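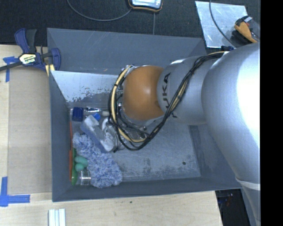

A KUKA arm reaching into a gray bin.

The Weekend That Promises You Your Life Back
31 Mar 2005

The brochure for the Femdale retreat runs to nine pages, and the word "you" is on every one of them. You are tired. You have put everyone else first. You deserve two nights in Clalwood with a robe, a journal and other mothers who understand. The price is on the back, in smaller type: $200 to hold your place, with the balance due at check-in.

I went in August. I am a mother of two, I was tired, and I had not finished a hot cup of coffee since spring. If anyone was going to be won over, it should have been me.

Clalwood is pretty enough. The lodge sits at the end of a gravel road, the beds are good, and somebody else cooks. By the first evening I had slept four hours in the middle of the day, and I would have signed nearly anything put in front of me. Something was put in front of me. It was a form for the Liyanage Circle, a year of monthly phone calls and workbooks meant to "protect the gains" of a weekend that had barely started.

The sessions themselves were a mixed bag. One, on splitting up chores with a partner, was practical and funny and went over time. Another had us write letters to our younger selves and then read them aloud, which half the room clearly hated. I wrote mine about parking. The word "balance" came up so often that I began to hear it as a bank term.

What bothered me most was the idea underneath it all, that a worn-out mother has a problem with her attitude. The women I ate with in Clalwood talked about night shifts, day care that closes at five-thirty, and husbands who travel. One had used up her sick days on a child's ear infections. A workbook will not pick up that child. Asking for more help got a single page in ours, and it suggested doing so "with a smile."

Organizers like to say that 3000 women have been through the program. Fine, but how are they doing a year later? I asked and was told that the feedback cards are very positive. The cards are filled out on the last morning, right after pancakes.

Back home in Bavville, there is a group that meets in the library basement and costs nothing. The coffee is bad and the toddlers are underfoot. People trade babysitting hours on a sheet of paper taped to the door. I have gone most weeks since the retreat, and I've used the sheet twice, once for the dentist and once to sit in my car with a sandwich.

I still have the robe. The journal has a grocery list in it.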